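Supply Cart Reorganization at Rulham: Progress Report

Submitted by: Lorna Kerr
To: Zollow Fund, small equipment grants
Date: 11 September 2025

Summary

The grant pays for new carts, drawer supplies and staff time to set up a single storage plan for the treatment and practice rooms at Rulham. The carts have been bought and are in place. The drawer plan has been written and is in use on the first carts. Printed drawer lists are late, and one purchase has been moved to the next period. We are within budget and do not need a change to the end date, which remains the end of November.

Background

Before the grant, each room kept its small supplies in whatever was available. Some rooms had open shelves, some had plastic bins, and two had desk drawers that were also used for paperwork. Staff who moved between rooms spent time looking for ordinary things such as tape, swabs and caps. Restocking was done from memory. Items went out of date at the back of shelves while the same items were being ordered for the room next door.

Our application proposed one type of cart, one drawer plan and one restocking routine for all rooms.

Work completed

Carts. After comparing quotes we ordered from Jitside. All the carts arrived in one delivery. One had a drawer that stuck on its runner, and the supplier replaced the runner without charge. The model has a tray top and stacked drawers, and it rolls on casters, so it can be pulled out for floor cleaning and put back against the wall.

Drawer plan. Kagiso Chauke wrote the plan after talking to staff in each room about what they reach for most. The top tray is a work surface and is cleared at the end of each session. Upper drawers hold dressings and gloves. The lowest drawer is for small loose items that do not belong in a set: small boxes, round containers, capped items and single packages. This drawer caused the most discussion, as it was the one most likely to turn into a junk drawer. We agreed to keep it lightly filled so that everything in it can be seen when it is opened.

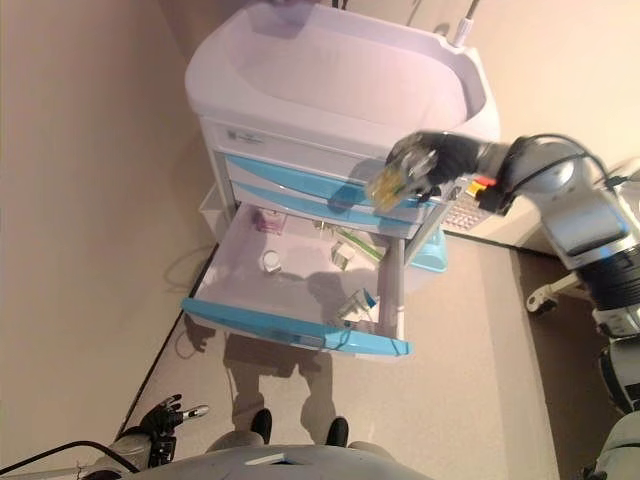 Cart with the lowest drawer open and a few small items inside.

Trial period. The first carts were used with the new plan before the rest were filled. Staff were asked to put things back where the plan said, even if they disagreed with it, and to write down any problems. Most of the notes were about the lowest drawer. Small items slide when it is pulled open quickly, and they end up in the corners. Several people asked for dividers. Others pointed out that the drawer is low and that it is easy to leave it open and catch a foot on it. We have added "close all drawers" to the end-of-session checklist.

Restocking. Supplies are now checked from a written sheet. Anything close to its date is moved to the busiest room so that it gets used. We have stopped ordering by room and order once for the whole site.

Work in progress 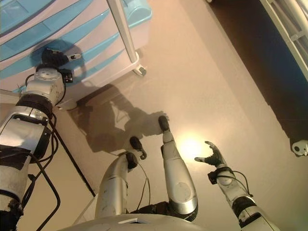 The dividers are the main open item. We tried cardboard inserts cut to size, which were good enough to test the layout but cannot be wiped down. Vigfúsdóttir has quoted for washable plastic inserts that lift out in one piece, and we have asked for a sample before placing an order. If the sample fits, the inserts will be bought from the money already set aside for drawer supplies.

The printed drawer lists are behind schedule. The wording changed several times during the trial and we did not want to print them twice. The final text is now agreed and the lists will go to the printer with the next stationery order.

Cleaning staff have asked whether the carts should always go back to the same spot along the wall. We think they should, and will mark the positions on the floor with tape once the floors have been resealed.

Budget

Spending on drawer supplies to date is $615 against a budget line of $700. Staff time for sorting and relabeling comes to about 65 hours, most of it in the first weeks. We expect the remaining hours to be fewer now that the plan is settled. Delivery was included in the cart price. The label printer has not been bought and is carried forward to the next period.

Next steps

Approve the insert sample and place the order. Print the drawer lists and fix them to the carts. Fill the remaining carts according to the plan. Hold a short session for new staff on the restocking sheet. Kagiso Chauke will check every cart against its list in November, and the results will be included in the final report.

Questions about this report can be sent to Lorna Kerr at the Rulham office. Copies of the supplier quotes and the current restocking sheet are available on request.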